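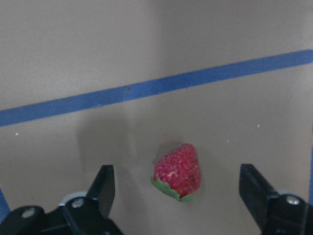 A ripe strawberry and a stripe of blue tape.

Let the old names stay on the map

I have lived in Totudley for 24 years and I still get a small thrill when the bus turns into Tenter Row. There hasn't been a tenter on it in anyone's lifetime. The frames where wet cloth was stretched out to dry went when the mill did, and the field they stood in is now a car park and a dentist. But the name is there, bolted to a wall at the height of a bus window, and if you ask what it means you get the whole history of this end of town in five minutes.

So I was sorry to read that the ward boundaries are to be redrawn and that three of our neighbourhoods will be folded into one, to be known as Totudley Central. Central to what? The place it describes is a hill, a bend in the river and a long flat bit where the allotments were. People who live on the hill say they live on Diller. They have said so for 200 years, and the chapel book spells it four different ways to prove it.

I do understand the case for tidying up. Tarek Radwan made it very well at the Saturday meeting, and he was generous with his time afterwards when I cornered him by the tea urn. Ambulances need clear addresses. Parcels go astray. There are 51 street names in the three neighbourhoods and two of them are Church Lane, which I grant you is one too many. Fix that, by all means! Put a number on every gatepost. None of it requires us to stop saying Diller.

What I love about a neighbourhood name is how much it picks up as it goes along. Diller began as a farm. Then it was the quarrymen's cottages, then the place you moved to when you'd done well, then the place with the damp flats and the marvellous football team. When the Ateş family opened their bakery at the bottom of the steps, they painted "Diller Bread" over the door before the ovens were even in, and within a year people were crossing the river for it. I've heard newcomers say "up Diller", with the preposition exactly right, after a single winter here. You can't get that from a planning document.

Go and walk it, if you haven't for a while. Start at the old toll house in July, about an hour before dusk, and take the back path behind the school. You'll pass the horse trough, the wall with the mason's marks, and the green door of the Cumix rehearsal room, where there is nearly always somebody practising the trumpet. It takes 20 minutes if you don't stop, and I have never managed not to stop. Every corner has a name that somebody used before it was written down.

The consultation is still open and the form is at the library, on the desk by the large-print novels. There's a box at the bottom for other comments. I filled mine and went over on to the back, and I'd be delighted if the person reading them had to do a lot of turning over.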